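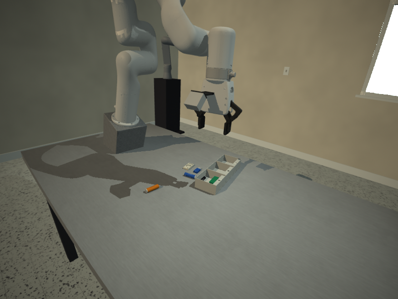 Sourdough questions I get asked a lot

Home | Recipes | Questions | About me | Contact

Do I have to feed my starter every day?

No! Mine lives in the fridge and gets fed when I remember, usually the night before I bake. If you keep yours out on the worktop then yes, daily, and more often in a hot June kitchen. I use equal weights of flour and water and I stopped fussing over it years ago.

There's grey liquid on top. Is it dead?

Almost certainly just hungry. Pour it off or stir it in (I stir, I like the tang), feed it and wait. Pink or orange streaks or fuzzy mould are another matter, so bin the lot and scrub the jar.

What flour do you use?

Strong white with a bit of wholemeal rye, from the little mill shop in Brurbridge. My friend Danica Pešek swears by spelt and her loaves are lovely, but they do spread, so hold back some of the water if you try it.

Why is my loaf flat?

Nine times out of ten it's had too long or not long enough on the first rise. Go by the dough and ignore the clock! I want it puffy, wobbly and a bit domed at the edges. In winter mine can take up to 13 hours, and I've given up apologising to my family about breakfast.

Can I skip the pot with a lid?

You can. Put a roasting tin in the bottom of the oven, tip in a mugful of boiling water as the bread goes in, and mind your hands, the steam comes up fast. The crust won't be quite as blistered but it's still very good with butter.

How long before I can cut it?

I leave mine 90 minutes. Yes, I know. A big one wants longer, and rye is better the next day.

Can I freeze it?

Slice it first, then toast it straight from frozen. I put baking paper between the slices so they don't stick together.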